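Notes, unit 4: evaluating a kit before you buy
Handout, July 6, 2020. K. Ebihara

Kit this time is the Plovis hand-held gripper from Prarkis. You carry it, close the jaws by hand, it logs the grasp. No arm needed. Sun-ja Son ran the desk items task, I ran the timing.

What the sheet claims: 1,000 grasps per charge, 600 g max load. We got 751 before the low battery light came on. Ask how they counted. Full closes or half closes? Sheet dosen't say.

Ridged finger pads. Fine on boxy things. Small metal things are harder, you have to come in low and slow, and the wrist gets tired. Write down the angle each time or the log is useless later. 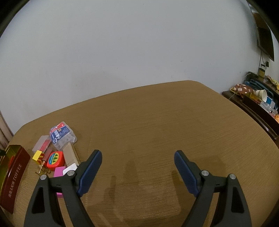 Second point, setup time. Prarkis says out of the box and going in minutes. Took us around an hour, mostly the pairing step. Manual skips a page there (see Prerley's manual for Ra, much better, copy in the shared folder).

Things to mark when you do your own review:
- opening width, measured, not off the sheet
- play at the pivots, wiggle test
- pads: how do you swap them, what do spares cost
- what file type the log comes out as

Missed grasps count too. Keep them in the tabel. Last April's group left theirs out and the scores meant nothing.

For next time: one page, your own test, same load limit. Bring the raw log with you.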